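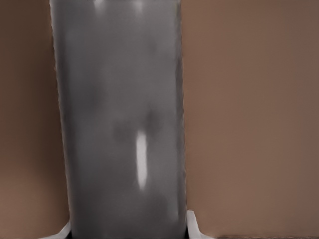

Figure 2. Simulated close view from the Drovuris cell: a gray, roughly cylindrical object with a white piece low on either side. Note the narrow vertical highlight.

4.2 Setting up the simulated cell

Before any grasp is tried on the real Drovuris cell, we match its simulated twin to it, and this turned out to be one of the most enjoyable parts of the project! The twin runs in Ratevero and loads the same arm model, joint limits and controller gains as the machine on our bench in Grurkbridge. Setup has two stages. First we fix the hand-to-camera offset using the Pritchard board, a flat target clamped to the table. Then we tune the lights.

The second stage deserves more attention than it usually gets. A smooth gray surface gives the pose estimator very little to hold on to, and a bright streak like the one in Figure 2 is easily taken for an edge. The darker, blurry patches next to it cause similar trouble. We therefore rendered 175 close views under four lighting presets and reran the estimator on every one. Margit Boström wrote the script that moves the lamps between presets, and it is a lovely piece of work (it also writes the lamp positions to the log, so a bad run can be replayed exactly).

Upkeep is light. When a fingertip is replaced on the real hand, we measure the new tip, update its length in the model file and repeat the first stage. The lights are left alone unless the lamps over the bench have been moved. We also rerun the full set of views after any change to the renderer, and compare the pose errors with those from the last accepted setup. Any preset that has drifted is tuned again before new grasps are queued.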